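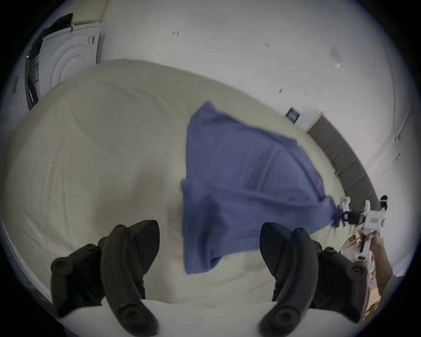 The Laundry Problem

3 September 2018

A industrial arm can place a gearbox housing to within a fraction of a millimetre, all shift, for years. Give the same arm a T-shirt and it has very little to work with. The housing has one shape. The shirt has as many shapes as there are ways to drop it, and most of them hide the hem, the collar or both.

Cloth handling is usually divided into four stages: pick the item up, find out what it is, spread it, fold it. Folding gets the attention and is the easiest of the four. Once a garment is flat and its outline is known, the fold lines follow from simple geometry. Spreading is where the time goes. The machine must find two useful corners on an object that changes every time it is touched, and then pull them apart without losing either.

Fellel, which builds handling cells for commercial laundries, has worked on this since May of last year. Its test set is 400 pieces of household linen and clothing, fed one at a time from a bin. On hand towels the cell finishes 80 per cent without help. Shirts are well below that, and the company does not publish the number. Fitted sheets are excluded.

Much of the recent effort has moved from the arm to the examples it learns from. Vument records people doing chores with hand-held grippers, two plain fingers and a wide-angle camera, in ordinary bedrooms and kitchens. Its cloth collection stands at 2,000 recordings. The attraction is cost: a person with a gripper needs no robot on site, and the recordings carry the corrections people make when a corner slips or a sleeve stays tucked under. The weakness is touch. A person feels through the handle when two layers have been pinched instead of one, and a camera records that poorly.

Beds are a further difficulty. A folding table is hard, level and a known colour. A duvet gives under the fingers and creases along with whatever is lying on it, so the boundary between the item and the surface is harder to measure. Le Roux avoids the question by supplying its own table with its folding unit — a sensible decision in a hotel basement and a poor one in a flat.

On the shop floor the position is better. At the Mustgate linen plant, 2 machines feed flatwork to the ironer, and staff clear the misfeeds. The items are rectangular, clean and sorted by size before they arrive. Take away any one of those conditions and throughput drops sharply.

A household takes away all of them. Single-item folding on a prepared surface is close to a saleable product. Emptying a dryer, sorting the load and putting it in the right wardrobe remains laboratory work.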